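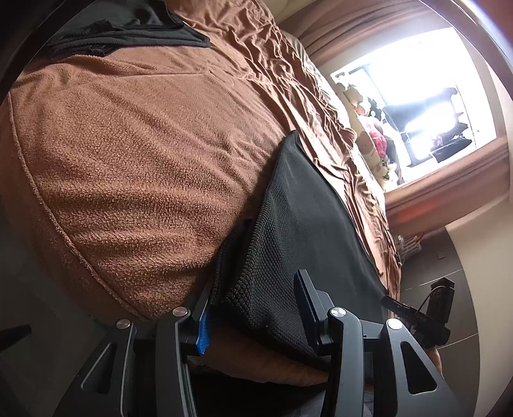
Re: [home-manip] Black cloth on a bed, and whether laundry is "nearly done"

From: Matilde Amaral
To: home-manip list
Date: 2018-03-06

Otis Doucet wrote:

> Sofia's summary says folding is close to solved and that picking
> clothes up off a bed is the easy half. I would like to see that
> backed up. At Stuken we gave a parallel gripper 40 towels on a
> white table and it did well. We then put the same towels on an
> unmade bed and the segmentation fell apart before the arm had
> moved. Has anyone on the list got past this, or are we all still
> using white tables?
>
> Also, does the finger pad matter as much as Lehner claim?

Otis,

No, we have not got past it. The picture at the top of this message is a fair sample of what we are asking the machine to deal with.

The item to be picked is the black cloth with the waffle-like knit. It lies across the join between a brown fleece blanket and some badly wrinkled pinkish-brown bedding. There is a second black garment further up the bed. Three problems follow.

1. Depth. The fleece has its own ridges, and the wrinkles beside it are folds in their own right. Any method that looks for "a raised edge" will find dozens, most of them belonging to the bed. Our edge detector proposed 347 grasp points over one session's worth of comparable views. Martim went through them by hand and rejected nearly all, chiefly for being bedding.

2. Exposure. The window is blown out and the cloth is black. If you expose for the cloth you lose everything on the window side, dark garment included. If you expose for the window you lose the knit, and the knit is the best cue we have for telling one layer from another. The flat right-hand part of the cloth already reads as dark grey, so a colour threshold splits one item in two.

3. Layers. Look at the bunched part between the fingers, where a darker layer is tucked underneath. I can't tell from a single view whether that is the same item doubled over or a different one. Nor can the network, although it reports high confidence either way.

On pads: I think Lehner overstate it. Ribbed pads help on a coarse knit once the fabric is between the fingers. They do nothing for the choice of where to pinch, and in our logs that choice accounts for most of the failed picks. Sliding one finger under a bunched edge works better for us than pinching from above, but on fleece the finger tends to take the blanket with it. We lose up to 7 seconds per attempt in letting go and starting again.

As to Sofia's summary, I would split the chore into stages and report each one separately. Folding a known item from a flat start is in decent shape. Finding and lifting one unknown item from a bed in daylight is not. Grondever's demonstration covers the first stage only, and the paper does say so if you read as far as section 2.

Conceição Carrilho is preparing a set of bed-top views at Vedura, with layer labels drawn by people, and hopes to release it in May. If you can send your unmade-bed recordings before then, including the failures, she will label them on the same scheme. Please leave the exposure settings in the file headers. Last time they had been stripped out and we had to guess.

Matilde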